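Prenari clothes folding set

README, last touched 8/22/21

What's in here: pictures of clothes on tables, before folding, during, and after. Shirts, sweatshirts, towels, a few pillowcases. 500 pictures total, 400 in the main folder and the rest in extras. Shot at two places, Bridham and Pirketti. Bridham has better light. Pirketti tables are smaller so things hang off the sides more.

Labels are in labels.csv, one row per picture. Columns: file, site, item, color, state. State is flat, bunched, part or done. If a sleeve is folded under and the rest is flat we put part. Some people wanted a seperate label for that, maybe later.
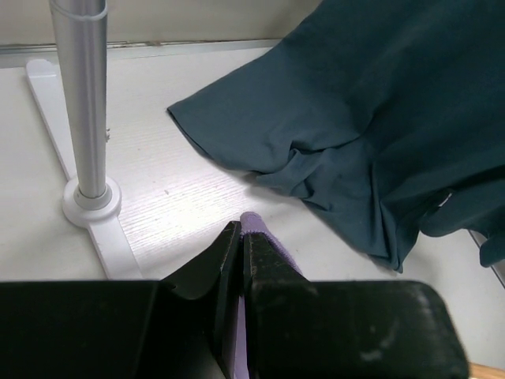 Color is whatever the labeler typed. So teal, dark green and blue green can all be the same shirt, don't group on that column without cleaning it first. Item is safer, but shirt vs sweatshirt is a guess when only a piece of the cloth shows. Use "top" if you need to merge them.

Known problems
- 58 rows have no state. Leave them out or fill them in and send us the file
- shiny spots on white tabletops, worst near the lamps
- file 211 is in there twice, second one is fine to delete
- towels are mostly from Bridham, so site and item are kind of tied together
- specks on the tables are real, we wiped them but not every time

Not in here: socks, anything with a zipper, anything on hangers. Those are going in the Moschos set, planned for November.

To use: unzip, keep the folder names as they are, read labels.csv as UTF-8. Extras has it's own csv, same columns but the order is different.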